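# The Grippers of Stuvau

The shared workshop at Stuvau takes up the ground floor of a former print shop. There is a lathe at the back, two 3D printers that run most nights, and a sign-up sheet for the laser cutter. On Wednesday evenings the biggest room goes to Wellivow, a home robot that its builders have been putting together for three winters.

The robot's arm is still in pieces on a shelf. Most of the evening is spent on the other half of the job, teaching it what kitchen work looks like. Members pick up a pair of hand-held grippers with the same jaws the robot will have and do ordinary chores with them.

"We wrote code for opening a microwave," says Ottó Oláh, who started the project. "It was 295 lines and it worked on one microwave. Then we tried my sister's."

Oláh repairs elevators for a living. He designed the first gripper on a kitchen table and printed it in gray plastic. The jaws closed crooked and the trigger snapped after a weekend. The current version, called Hustalo, is the seventh. It has wider finger pads and a stiffer wrist, and it costs the group 42 dollars in parts, not counting the camera.

Plates have been the hard part. A full plate wants to tip as soon as it is held from one side, and the jaws have to go under the rim far enough to carry it without touching the food. Cups took an evening to get right. Plates took most of May. 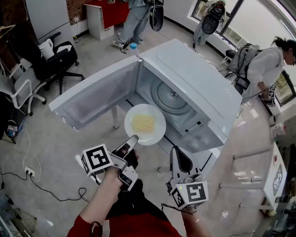
*A plate of noodles at the open microwave, held from below in the left gripper. The marker cubes give each gripper's position.*

Josphat Nzioka handles the software. The square patterns on the cubes tell his program where each gripper is and which way it is turned, and a recording with a cube hidden for too long gets thrown out. The group has kept 186 recordings of the microwave task so far. Nzioka would like more than that before he trains anything he plans to run near real dishes.

"People get smooth after a while, and that's good," he says. "But I also want the clumsy ones. The robot is going to be clumsy."

Cables remain a complaint. The backpacks were meant to keep them off the floor, and they do for the person wearing one, but chargers and extension cords still have to go somewhere. A battery version is on the list, behind a new elbow joint.

The arm itself should go back together this fall on a rolling base named Inthanon, after a mountain Nzioka once climbed in the rain. The base already drives. It pulls a little to the left — Oláh blames one of the wheel hubs and has a replacement on order.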